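Kinnear 157 over-ear wireless headphones

I've had these on my head most evenings since December, and I'm still finding reasons to keep them on — the washing-up takes twice as long now! 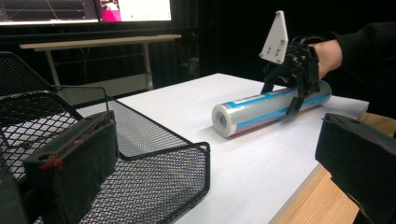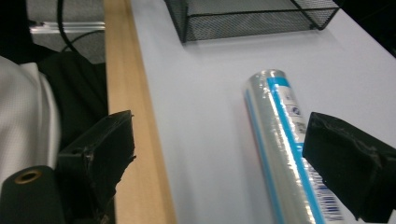
The sound is warm and a bit bass-heavy, so if you like your podcasts crisp, nudge the treble up a notch or two. I get 7 evenings out of a charge (I'm not a loud listener). They pair with my phone and my old Prornon tablet, though swapping between the two means holding the left button down for four seconds, and I always let go too soon.

The ear pads pop off for cleaning. Spares come from our Gernmont shop in black or grey. There's a cable in the box as well — handy on planes.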